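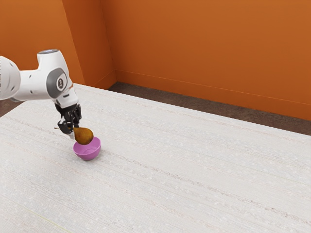
My gripper won't let go, and I'm losing my mind a little. I've been running a pick and place loop in Clundora for a class project, 2,880 episodes overnight, and the log says 81 of them never finished. It's always the release step that hangs. The arm gets the pear over the pink bowl just fine, fingers clamped up by the neck, pear bottom right down at the rim, and then it sits there with the open command going out over and over until the episode times out. The release works if I swap the pear for a plain sphere! I already tried lowering the friction on the fruit, and all that did was make it drop things on the way over. I'm on version 4 with the stock arm and the stock controller. Next month this same code is supposed to go on the real arm in the Hurthorpe lab, so I'd really like to know what I'm dealing with before then. Anybody seen this?

**posted by pearshaped_loop**

---

**Grarkik**

Did you try reinstalling? Mine did something weird in September and a clean install fixed it. Don't remember which version I was on though, sorry.

---

**Jacqueline Arnaud**

Oh, I've been there (mine was a squash, and it took me most of a weekend). I'd look at two things.

First, your collision mesh. Turn on the collision view and pause right when it hangs. If your pear is using one convex shape for the whole fruit, that shape bridges straight across the dip at the neck, so the fingers may be closing *inside* it. The solver pushes back, the fingers push in, and you get a grip that acts like glue. A sphere is already convex, so it wouldn't have that problem. Break the pear into a few smaller convex pieces and see if the hang goes away.

Second, check what your release step is waiting for. The stock controller I used wanted the fingers open AND the object settled before it moved on. With the fruit that close to the bowl, it can get caught between the rim and a finger and never count as settled, and then the step just keeps sending the same command. Log the finger width for one of the bad episodes:

- width stays put: it's the mesh
- width opens up but the step doesn't end: it's the settle check

Either way, raise your drop point by 2 cm and rerun only the 81 seeds that failed. No need to do the whole night again.

And please put a retry limit on that open command before you go anywhere near the real arm! Three tries, then stop and hold position. A loop that keeps commanding a stuck gripper can cook a motor, and you don't want to be reaching in to free the fruit while it's still trying.

---

**Conceição**

Seconding the retry limit. Also print the contact forces if you can, mine were huge right before it froze.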